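Flirngate Collection Practice Pack, second edition: review

The Flirngate pack is a set of written rules for recording manipulation data on robot arms, sold with printed station cards and a one-page audit form. We bought it to replace a house document that had grown by accretion and that new operators had stopped reading. This review covers the use of the pack on our wrist-camera stations with soft and transparent goods. It does not cover mobile bases, which the pack treats in a separate volume.

Contents

The binder has 11 sections. The first four deal with the station: mounting, cable routing, lighting, and what may be left within reach of the arm. The next five deal with the episode itself, from start pose to labeling. The last two are record keeping and operator conduct. Each rule has a number, one sentence of requirement, and a short note on how to check it. The numbering is continuous across sections, so a reference such as rule 700 in the Ultby supplement can be cited without a chapter. It takes a week to get used to.

Section 2, station setup

This is the strongest part. The camera check is done with the gripper open, then closed, and both stills are stored with the batch. Fastener checks are tied to the start of a shift, and the card leaves a line for the torque value instead of printing one, which suits a site with more than one gripper model. The rule on lighting asks for the ceiling lights to be left in one state for the whole batch. It says nothing useful on glare from coated floors, and ours is glossy. Hongjun Lü, who maintains our station cards, added a line requiring the arm's resting pose to be recorded along with the light setting.

Section 6, deformable and transparent items

The text here is thinner. Rigid parts get two pages of grasp definitions; film, bags and wrap get half a page. The pack defines a grasp as complete when the item "moves with the fingers," which is workable for a block and weak for an empty bag. A bag can follow the gripper by static alone. We now require a pause at the top of the lift before the label is applied. Fu, the older guideline we used before, had a pause rule of this kind, and its omission is a step back.

The background rule is better. It permits an uncontrolled background provided that it is representative of the deployment site and that people in view have been informed. Our stations share a hall with rows of humanoids at their own benches, and screening each station off would have cost floor space for no gain in the data.
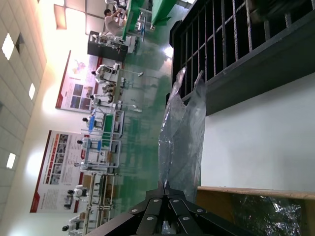 The same section asks that spare wrap be kept outside the arm's working envelope and that the boundary be marked. The card does not say how to mark it. Tape was adequate for us on boards and poor on the floor coating, where it lifted at the corners.

Records and audit

The audit form is short enough to be filled in at the station. Batch identifiers are four digits, and the pack insists that a rejected batch keep its number. In our trial, batch 1926 was rejected for a missing start still and batch 3028 for mixed labels; both remain in the log with a reason code. The reason codes need work. "Operator error" and "procedure unclear" share a code, so the audit cannot show which rules are badly written.

Compared with Sallach

The Sallach set is cheaper and has more on calibration, but its rules are written as advice, with "should" in most of them, and two auditors can reach different results from one recording. Flirngate uses "must" and "may" and keeps to it. Sallach has the better index.

Verdict

Recommended for sites that handle mostly rigid parts and want rules that can be audited as printed. Sites working with film or bags will need to write their own grasp definition and a pause rule before the first batch. The cards are uncoated and mark easily – laminate them on arrival.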